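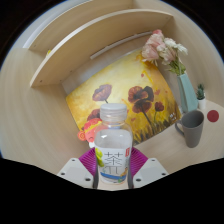

드룬베리에서 본 에로 카우피넨의 종이 작업

지난달부터 가려고 벼르던 에로 카우피넨 개인전을 화요일 오후에 다녀왔다. 드룬베리(Drunberg)는 골목 안쪽 건물 2층에 있는 작은 전시장이고, 5월 말까지 같은 전시를 한다. 입장료는 없다. 입구에서 가방을 맡겨야 하는데 사물함이 작아서 큰 배낭은 안내 데스크에 따로 부탁했다.

카우피넨은 원래 판화를 하던 사람이다. 나는 몇 년 전 단체전에서 그의 동판화 두 점을 본 적이 있는데, 그때는 선이 빽빽하고 어두웠다. 이번에는 잉크를 거의 쓰지 않았다. 두꺼운 면지에 판을 눌러 자국만 남긴 작업이 대부분이고, 색이 들어간 것은 마지막 방에 몇 점 있다.

첫 번째 방

연작 제목은 '브로드홀름(Brodholm)'이다. 작가가 어릴 때 여름을 보낸 섬 이름이라고 벽에 적혀 있었다. 같은 크기의 종이 95장이 세 벽을 채우고 있다. 멀리서 보면 그냥 흰 종이인데, 옆으로 걸어가면 조명 각도 때문에 얕은 선이 나타났다가 없어진다. 정면에서 볼 때보다 벽에 바짝 붙어 비스듬히 볼 때가 훨씬 잘 보였다. 유리를 끼우지 않고 핀으로만 고정해서 종이 가장자리가 조금씩 말려 있었다. 나는 이게 좋았는데 같이 간 동생은 마감이 덜 된 것 같다고 했다.

조명은 아쉬웠다. 왼쪽 벽은 빛이 옆에서 들어와 선이 살아 있는데, 오른쪽 벽은 천장 등이 바로 위에 있어서 자국이 잘 안 보인다. 안내하는 분에게 물어보니 오전에는 창으로 빛이 들어와서 좀 낫다고 한다.

두 번째 방

큰 작업 하나만 있다. 제목은 '달렌(Dalen)', 세로 254센티미터, 가로 382센티미터. 종이를 이어 붙여 한 면을 만들고 이음매를 실로 꿰맸다. 실도 종이와 같은 색이라 가까이 가야 보인다. 바느질 간격이 위쪽은 촘촘하고 아래로 갈수록 넓어지는데, 설명에는 그 부분에 대한 말이 없었다. 앞에 의자가 하나 있어서 한참 앉아 있었다. 평일 오후라 방에 우리 둘뿐이었다.

이 방에서 작업 과정 영상도 틀어 준다. 물에 적신 종이를 판 위에 올리고 무거운 프레스로 천천히 누르는 장면이 대부분이다. 소리가 없고 자막은 영어다. 처음부터 끝까지 보지는 않았다.

마지막 방

색이 있는 작업은 여기 모여 있다. 옅은 회색과 아주 묽은 파랑을 썼다. 나쁘지 않은데 앞의 두 방을 보고 나면 조금 설명적으로 느껴진다. 구석에 걸린 작은 것 한 점은 예외였다. 파랑이 종이 한쪽에만 번져 있고 나머지는 눌린 자국뿐이다. 제목을 적어 온다는 걸 잊었다.

도록은 야스트덴(Jastden)에서 나왔고 약 100쪽이다. 흰 종이에 흰 자국을 사진으로 옮기는 게 쉽지 않았을 텐데, 대비를 세게 올려서 실제보다 선이 굵어 보인다. 글은 두 편 실려 있고 그중 작가가 직접 쓴 짧은 글이 읽을 만하다. 살까 하다가 엽서만 두 장 샀다.

관람에는 한 시간 조금 넘게 걸렸다. 다음 주에 오전 시간이 나면 첫 번째 방 오른쪽 벽만 다시 보러 갈 생각이다.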